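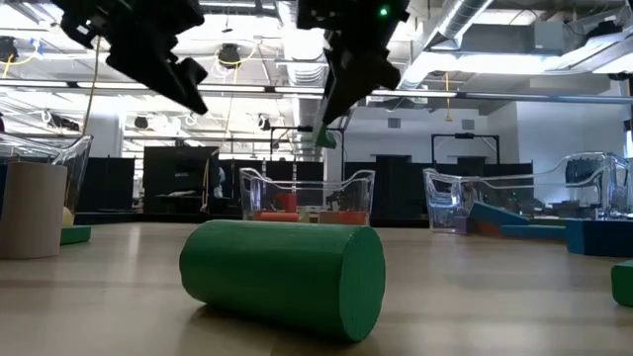 Green cylinder and the clear bins on my table

**How to sort foam shapes into clear bins?**

I have many foam blocks and cylinders in several colors. Now the red and orange ones share one bin. Is it better to sort by color or by shape? The cylinders roll away from me all the time.

**Adhiambo Barasa**
By color — it is faster to check through the clear wall. Put the cylinders upright, then they do not roll. With my 45 pieces I need nearly 5 minutes.

**Codcombe**
By shape. I tried color and I did not like it.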